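Sharing the Folding Table with a Pair of Arms

The laundry room at Dretham got its folding arms in October. If yours is getting them too, a few tips from the people who still have to go home with clean hands and a straight back.

Shake everything out first. The arms can manage a crumple, but a wad fresh from the dryer will keep them busy until lunch.

Empty the pockets. Uwe Haberkorn used to do this by feel while folding. Now it's a separate job, and he has grown rich in ballpoint pens.

Keep the fussy stuff for yourself. Fitted sheets go to Hanyu Cao, who has 28 years in and doesn't care to be watched.

Tape a line on the floor and put your coffee on your side of it.

Rotate off the feeding end every hour. Folding at least let you move around. Handing over one cloth after another gets dull fast, and your shoulder will mention it. We asked for a stool and got a poster about posture. We asked again and got the stool.
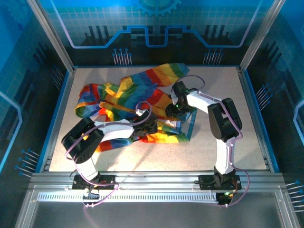
Both grippers on the striped cloth, folds still to be worked out.

Write down which items come back for refolding. Ours is a page on a clipboard, and it's the only thing the manager reads before buying more arms.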